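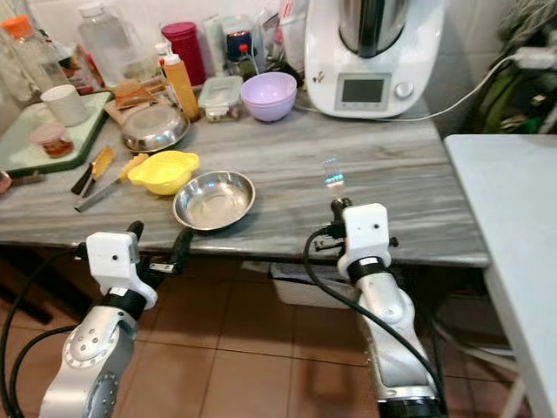

My nan rang at half past seven on Sunday morning to tell me Dima Masri was leaving, and she was crying so hard I thought somebody had died.

"Fifteen years old when we got him!" she kept saying. "Fifteen! I washed that boy's socks!" (She did as well, she had the contract for the whole of Plunemitz Town's laundry back then, if you can call a biscuit tin of cash a contract.)

I put some clothes on and went down to the ground. I don't know what I thought I'd do there. İlker Karaca was already by the turnstile in his dressing gown and football boots, and Ilgın had brought a flask, and we stood about like people waiting for a bus that had been cancelled.

"It's Tromari," Ilgın said. "They've got a roof."

"On both sides?"

"All four."

Well, you can't argue with that. We've got a roof over the away end and it drips.

Then out he came with his bag on his shoulder, our left back, 63 games and one goal, and the goal was a cross. I'd had a speech ready since the level crossing. It had loyalty in it, and my nan. What I said was, "Have you had breakfast?"

He hadn't. So we all went to mine and I did eggs, and he sat in Grandad's chair and told us about the medical, how they'd stuck wires on him and made him run till he was sick in a bucket, and how the manager had called him Dimitri the whole way through and he'd been too shy to put him right.

"You'll have to tell them," I said.

"It's on the shirt now."

İlker laughed so much he got egg on his dressing gown. Nan turned up in the middle of it with a carrier bag, didn't say hello to any of us, and put it in Dima's lap. Socks! Four pairs, ours, the old green ones with the hoops.

"They wear white there, Mrs Pacheco," he said.

"Underneath, then," said Nan, and asked if there was any toast.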